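Pluvero 6 Twin-Arm Bench Cell
Product support: cable loop snagging and gripper release fault

Products > Bench cells > Pluvero 6 > Service notes

Status: open for units with original cable clips
Affects: Pluvero 6, serial numbers up to 648
Supplied by: Trarnar, Fukham

Summary

The Pluvero 6 is a two-arm bench cell for handling small items such as pens, caps and hand tools. On affected units the cable running along the upper link can creep through its clips over repeated wrist turns. The slack collects as a loop above the gripper. If the loop catches on the wrist housing or on bench furniture, the connector behind the gripper may be pulled part of the way out.

When that happens the gripper loses its position signal. The controller reads the loss as a finished move and opens the jaws. Anything held at that moment is dropped.

The fault was logged in September on a unit that had completed 122 sorting runs. The arm let go of a marker above the bench and carried on with its next move. No fault code was shown. Firmware 13 now stops both arms on loss of signal, but it does not prevent the snag itself.

Safety

Do not let the cell handle open blades on firmware earlier than 13. A closed utility knife should be treated as an open one — the slider can move on impact. Keep hands out of the enclosure until both arms have stopped and the supply has been isolated at the wall.

Checks before each shift

Isolate the supply. Turn each wrist by hand through its full travel and watch the loop. It should move freely without touching the wrist housing, the pipe frame or the other arm. Press the gripper connector home. Look for worn sheathing where the cable leaves each clip, and at the wiring where it enters each base.

A green light at the gripper shows power only. It does not confirm that the position signal is present.

Parts

Replacement clips are supplied by Ilie as a set of 6, enough for one arm. The new clip grips the sheath along its full width. Existing clips should be thrown away. Cable and connector are unchanged.

Pluvero 6, pen sorting, marble-pattern worktop
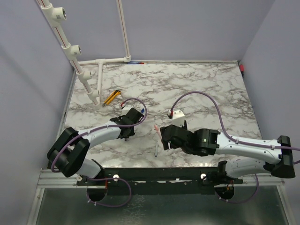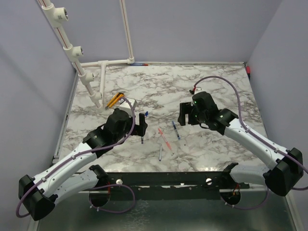 Customer comments (1)

Fukham Bench Users: We fitted the new clips to both arms and the loops have stayed the same height so far. The connector still has no latch, though, and it works loose if the arm is parked with the wrist fully turned. Could the next revision include a locking type? The note about the green light should also be in the printed manual, as ours says it means the gripper is ready.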